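Zestero user forum > Cells and integration > Faults

Protective stop when setting cup down, payload set correctly

vy_vi
Two-finger gripper, paper cup, kitchen scale, glass bottle, taped grid on the table. Task is to pick up each item and place it in its cell. We logged 96 cycles. In 84 the arm placed the cup and retracted. In the rest it stopped with a force limit fault a few millimetres above the table. Clearing the fault on the pendant opened the gripper and dropped the cup. Controller is a Dulerow. Payload and centre of mass checked on Wednesday.

furkwood_cells
Your table height is wrong. Paper or cardboard laid over a table is never flat. Teach the height at each cell.

vy_vi
Height was taught at each cell. The fault follows the wrist angle and ignores the cell.

Lộc Châu
Then look at the cable. If the loop at the wrist pulls tight, the controller reads it as contact. We had the same at Trương and added slack.

furkwood_cells
Disagree. Cable drag gives a slow rise. A force limit trip that close to the surface is contact. Post the force trace.

Lộc Châu
It gives a slow rise until the cable catches on something. Then it is a step.

The opening gripper worries me more than the stop. Fault reset should never change an output. With a full bottle in the fingers that is broken glass.

vy_vi
Agreed, reset behaviour is now a separate ticket. Trace to follow. The cell:

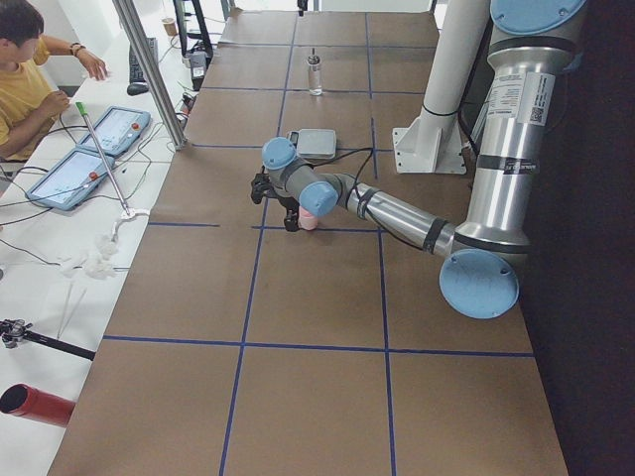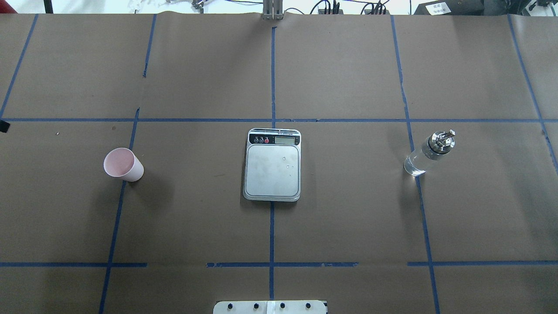
Outputs are now set to hold on reset and I have tested that 2 times with the cup. Cable is next. I will re-clip it further up the forearm and run the same program at the same speed.

furkwood_cells
Change one thing at a time. And keep the bottle out of it until the reset is signed off.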